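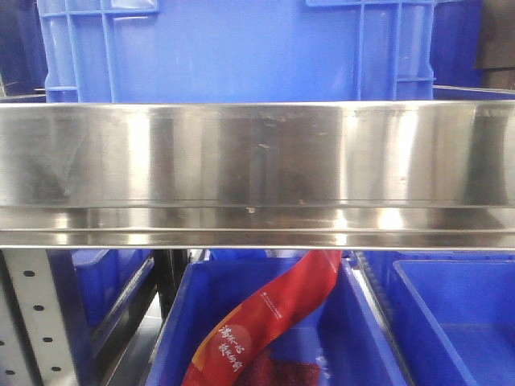 Foresight working group – minutes
December 21, 2020, online

Present: five members, quorum met. Apologies from the Lorstead office.

Last minutes taken as read. One correction, the Vendton workshop was a half day.

1. Scenario set
Draft set circulated. Long discussion on the horizon. Lorstead had asked in writing for 15 years, most present felt ten was plenty for a retail audience. Left at 15 for now, revisit once the interviews are in. Scenario three reads too much like scenario one – to be rewritten around household habits, less about technology.

2. Customer interviews
48 done, transcripts back for almost 200 pages' worth. Coding not started. Agreed to code for motives first and products second. Gavalas offered to share its code frame, accepted with thanks. Check the privacy wording before anything goes accross.

3. Jirgate pilot
Subscription model still on paper only. Concern that the pricing was settled before anyone asked what people would give up to pay for it. Motion to hold the pilot until the interview themes are written up. Carried, one against.

4. Trend newsletter
Skip January. Next issue February, shorter, no forecasts without a source.

5. Other business
Shared folder a mess, please use the naming convention. Colour coding on the signals board to be be redone.

Actions
Rewrite scenario three – drafting pair
Privacy wording – secretary
Reply to Lorstead re horizon – chair

Next meeting February, date to come by email.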